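Home | Notebooks | Essays | Reading Lists | Contact

Diary: the trouble with chapter breaks

March 13, 2020

Collated the second half of Pondura against the serial text this morning. The novel ran in a weekly before it was a book, and the two versions disagree in 748 places by my tally, most of them commas. I have stopped recording commas. The ones that matter are at the ends of installments, where Harahap wrote a hook for the weekly and then cut it for the book. Chapter 10 is the clearest case. In the serial the brother knocks and the installment stops on the knock. In the book he is already in the kitchen, eating, and the reader learns from a subordinate clause that he was let in.

Filippos Makris argues in his letter that the cut was the publisher's. I don't see the evidence. The cuts are consistent in method: the verb of arrival goes, the object on the table stays. An editor saving paper would have cut the descriptions first, and those are longer in the book.

Irony question, still open. Juwita Tambunan wants the kitchen scene classed as dramatic irony in the study notes. It works that way in the serial, where we know who is at the door and the mother does not. In the book we find out after she does. I would call that delayed exposition and leave the other term for the courtroom chapter, where it holds in both versions. Wrote her two paragraphs on this and deleted one.
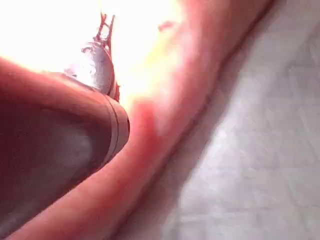
Larasati Mandagi
Notes Editor, Grelutura Reading Editions

After lunch, dialect. The ferryman's speech is spelled three ways in the serial and two in the book. Sutrisno Tuhumury's rule is to keep the spelling of the copy text and gloss on first use only. Agreed for nouns. For the dropped endings I would rather have one note at the front, as the reader meets 975 of them and will not look down each time.

Intan Lubis sent her scans of the Bedano printing. Page 2 of the preface is missing. Asked again.

Remaining: courtroom chapter, the epigraph (source not found – possibly Harahap's own), and the list of variants, which needs a shorter heading than the one I gave it.

Shares 14 | Comments 3

Last updated: March 2020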